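The Table That Stays Set: Condiments, Bowls and the Shared Kitchen

Home and Household, 12th November

In many homes the dining table is cleared completely after each meal. In others, a part of it is never cleared. The vinegar, the soy sauce and the chili sauce remain where they were last used, and the bowls are brought to them. This second arrangement is often treated as a sign of disorder. The household survey conducted by the Carroll Institute for Domestic Studies in July suggests that it deserves a more careful reading.

The Institute received replies from 2,002 households in the Stormont and Miltberg districts. Respondents were asked where they kept the seasonings used at the table, how often the containers were moved, and who was responsible for wiping the surface beneath them. In 34 percent of homes, at least one bottle stayed on the table throughout the day. The practice was most common in homes with a round table in or beside the kitchen, where a single group of bottles can be reached from several seats.

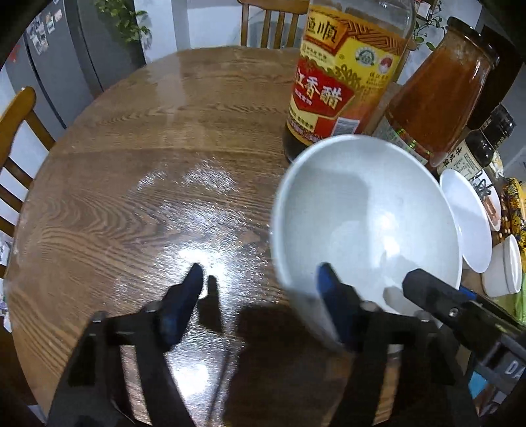 A bottle of dark vinegar among the jars on a round wooden dining table, with a white bowl in front.

Vinegar holds a settled place in this arrangement. Households that cook dumplings, noodles or cold vegetable dishes reported using it at the table more often than at the stove, and many buy it in tall glass bottles that do not fit easily on a standard cabinet shelf. The Institute's guidance is practical on this point. Vinegar keeps well at room temperature with its cap closed, and a bottle in daily use may stand on the table without difficulty. Opened chili sauce should be kept according to its label, as recipes differ widely in their salt and oil content.

The bowls themselves received less attention in the replies, although they are handled more than any other item. Plain white ceramic remains the preferred choice. It shows residue clearly, matches replacements bought years later, and serves equally well for rice, soup or a dipping sauce. Respondents with small kitchens favored bowls of one size that could be stacked, and several had reduced the number they owned after finding that the lower half of the stack was never used.

The surface beneath is a more difficult matter. Varnished wood is easily cleaned but will mark under a hot bowl, and a ring of soy sauce left overnight may be hard to remove from a worn finish. Some households lay a sheet of glass or clear plastic over the wood. Such a cover protects the grain and leaves it visible, but it must be lifted from time to time so that trapped moisture and crumbs can be removed.

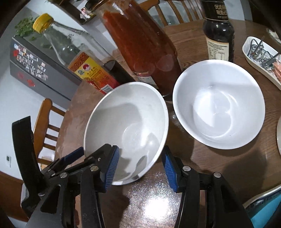
Two white bowls on the table, with chili sauce and soy sauce behind them.

Where bottles are kept out, the Institute recommends that they stand together and away from the edge. A shallow tray is useful. The Ekorwood tray, made in Miltberg and sold in two sizes, was the model most often named by respondents, although a dinner plate or the lid of a baking tin will serve. The group should be reviewed every 9 weeks. Bottles that are nearly empty may be combined only when the contents and dates are the same. Caps and necks should be wiped with warm water, and the outside of each jar dried before it is put back.

A second round of the survey will extend to 3,644 households and will include questions on refrigerator storage and on the use of small dishes for sauces. Readers who wish to take part may request a form from the Institute's Stormont office.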